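About Us

4 min read
July, by Valter Carrilho

Fultcombe is a small research group with a large collection of chipped dishes. We work on one problem, which is how a robot might learn to handle household objects with two hands, and we have been at it long enough to have opinions about plates.

The group began when Amândio Bettencourt and I shared an office and a kettle. Amândio had written a planner for two-armed lifting that worked beautifully in simulation. We then tried it on a real soup bowl. The bowl had not read the paper. We spent the following winter finding out why, and by spring we had given up on planning and started collecting demonstrations.

Our method is called Duduleck. The name came out of a file-naming accident and was already in too many scripts by the time anyone objected. The idea is plain enough. A person holds a gripper in each hand, does an ordinary chore, and the grippers record what they see and how their fingers move. We train a policy on those recordings and run it on a pair of arms back at the lab. No arms travel to anyone's house, which has done wonders for our insurance.

What we add is a step we call handover labeling. In most two-handed chores there is a short stretch when both hands have hold of the same thing, and one of them is about to let go. People do this without thinking. Policies do it badly, usually by letting go twice. We mark those stretches in every recording and have the model predict, at each moment, which hand is responsible for the object. A grip may open only when the other one has been given the job.

We trained the current version on almost 2000 demonstrations, all collected in kitchens where people live and cook. We did try a mock kitchen first. It had a spotless counter and nothing on it, and the policy it produced was confused by the existence of toasters.
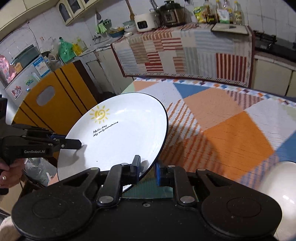 Plates remain the hardest item on our list. They are thin at the rim, wide everywhere else, and heavier on the far side than you would like. In our last round we ran 300 plate handovers on the arms, with 10 plates the model had never seen. With labeling switched off, the usual failure was an early release. With it on, the usual failure is that neither hand will let go, and the arms stand there like two people at a restaurant door. We count this as progress. The plates certainly do.

The next project, Pinheiro, takes the same labels to soft things, starting with dish towels. Rirkevik is our evaluation set: 4 chores, scored by people who didn't write the code and take some pleasure in that. Amândio looks after it and does not accept bribes, though he has been known to accept lunch.

We take on students for the summer and for longer stays. You don't need a robotics background. Patience helps, and so does a willingness to put the same plate away for an entire afternoon. If you write to us, please say which chore you dislike most. We keep a list, and it is how we chose dishes.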